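The Slow Way Up to Sorkik
Four days on foot, two huts, and a guide who will not be hurried

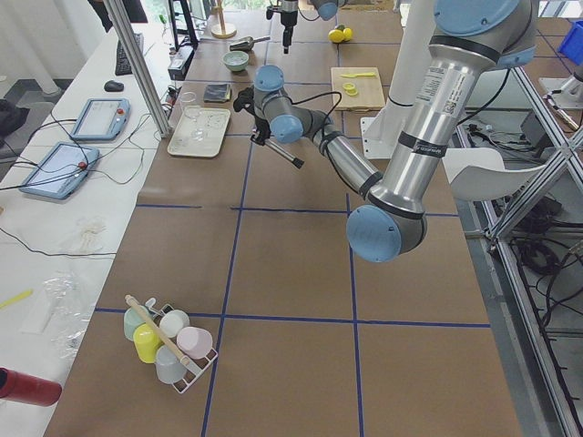

Yolanda Halvorsen begins every trip the same way, with a mug of tea in one hand and a pencil in the other, leaning over a map of the Sorkik valley that has been folded so many times the contour lines have worn white at the creases. She won't talk about boots until you have looked at the map, and she won't talk about the weather at all until the morning you leave. What she likes to do first is lay out the days by the squares, one after another, so that a person who has never walked with a pack can see how much ground a day really is. Think of a big table covered in brown cardboard and marked off with blue tape into a grid, she told us, and imagine you're allowed to cross only so many squares before supper. After that, the walk to the first hut stopped being a number to me and became a row of boxes, with a river in one and a long, miserable pile of scree in the next.

I had come to Bokthorpe in February, when the town is half asleep and you can get a room over the bakery without calling ahead. It's the last place with a paved road, a hardware store that sells socks, and a bus on Wednesday. Most people who come through are on their way to the ski lifts farther down the range, and they give the hikers and snowshoers a friendly, puzzled sort of look. I didn't mind. I'd wanted to do this trip for years (ever since my brother came home from it with a sunburned nose and a beard I've never forgiven him for), and I'd have gone if they'd laughed out loud.

There were five of us, counting Yolanda and her junior guide, Maksym Didenko, who grew up skiing to school and has the sort of knees I can only envy. Trinity Begay had flown in from Tucson with brand-new gaiters. Nabil Akl had borrowed everything he was wearing, down to the hat, and was by a good margin the most comfortable of us all.

The first day is a kindness. You leave the road behind the old sawmill and follow the Clondar, a shallow, talkative river that freezes only along its edges, through spruce so thick the snow hardly reaches the ground. We stopped a lot. Yolanda believes in stopping. She believes in taking your jacket off before you're too warm and putting it back on before you're cold, and in eating something small every time you do either one, and by noon I had gone through most of a bag of dried apricots and felt like I could walk to Canada.

The second day is the one people write home about. The trees give out all at once, the trail swings left under a gray cliff, and then there's nothing for it but to go up. Maksym went ahead to kick steps. I kept my eyes on the heels of Trinity's snowshoes and sang under my breath, the same two verses of a song I don't even like, and somewhere in there the wind came up and I quit singing. It took us most of the afternoon to reach the saddle. Nabil lay down flat on his back when we got there and wouldn't say a word until someone handed him a square of chocolate.

The Crenshaw hut sits just below the saddle on the far side, tucked in behind a hump of rock so that you don't see it until you've nearly walked onto its roof. It has 10 bunks, a stove that draws beautifully, and a hutkeeper named Barrett Escobedo who has been cooking there for 185 nights a year since before the new windows went in. His lentil soup has caraway in it and a good deal of bacon, and he serves it with flat bread he bakes right on the stovetop. I asked for the recipe. He told me to bring my own bowl next time and he'd think about it.

We stayed two nights. On the day between, Yolanda took anyone who wanted to go up the shoulder of Sorkik itself, which isn't a hard climb but does ask you to pay attention, with a rope on for the last 40 yards or so of ridge if the snow is firm. Trinity and I went. The others stayed behind and played cards with Barrett, and lost, from what I heard. Up on top it was so clear that we could see the smoke from the bakery in Bokthorpe, or what Maksym swore was the bakery, and we all took our turn standing on the highest stone and feeling pleased with ourselves.

Going down always gets short shrift in stories like this one, so let me say that it was lovely. The snow had softened, the river got louder with every bend, and Nabil, who'd found his second wind somewhere around the bacon, told us the entire plot of a movie I'm still not sure exists.

If you go: the guided trip runs from January to the end of March, with both huts included and meals at the upper one. Snowshoes can be rented in Bokthorpe. Bring two pairs of gloves, a headlamp with fresh batteries, and cash for the bus. Yolanda keeps her groups small and books up early, so write to her in the fall, and be ready to look at the map.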